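Company › About us › Workshop and materials

Products Table tops Care Dealers About us Contact

July
By Noemi Martinelli

Varkik makes wooden table tops and benches for schools, training rooms and small workshops. The company was set up by Inger Hedegaard and Bình Vi in a former grain store in Turholm and still works from the same building. The machine hall is on the ground floor, and finishing and packing are upstairs.

We sell two ranges. Zirnudgate is a fixed table for classrooms and craft rooms. Nghiêm is a narrower bench top supplied without legs, for customers who already have a base. Both are made to order. Normal lead time is 20 working days from the date the drawing is approved.

Material

All our tops are made of solid light-colored wood with a clear finish. We do not stain, and we do not fill small knots unless they are open. Grain lines, dark specks and knots are part of the surface and are not grounds for return. Customers who need an even surface should ask for sorted stock when ordering — it costs more and adds eight days.

Boards are stored flat in the hall until their moisture content is stable. They are then planed, matched by hand and glued up. Loan Trịnh is responsible for matching. She marks the face side in pencil, and the mark is sanded off in the last pass.

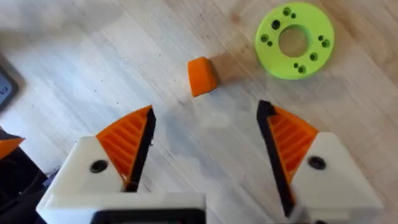

Light wooden table top with visible grain, small orange block on the surface.

Finish and wear

The standard finish is a hard oil in two coats. It is matte and can be repaired locally, so a worn area can be sanded and re-oiled without treating the whole top. Lacquer is available for rooms where paint or glue is used every day. A lacquered top is easier to wipe down but has to be refinished across its full width once the coating is broken.

Surfaces in daily use collect smudges and fine marks. Wipe with a damp cloth and dry along the grain. Do not use scouring pads. Re-oil once a year, or twice in rooms with strong sun. A full care sheet is packed with each order and can also be sent by mail.

Orders and service

Nga Ung handles drawings and quotations. Send the outside dimensions, the position of any cutouts and the type of base. The smallest order is one top. Orders of 100 or more are delivered in stages, with the first stage checked on site before the rest is finished.

Each top carries a number stamped on the underside. Quote it when asking for repairs or matching pieces — drawing 1732, for instance, covers the standard Zirnudgate top with rounded corners. Drawings are kept after delivery, and replacements can be cut to the same pattern.

Visits to the workshop are by appointment. The hall is open to visitors from 8 a.m. until noon, and closed shoes are required.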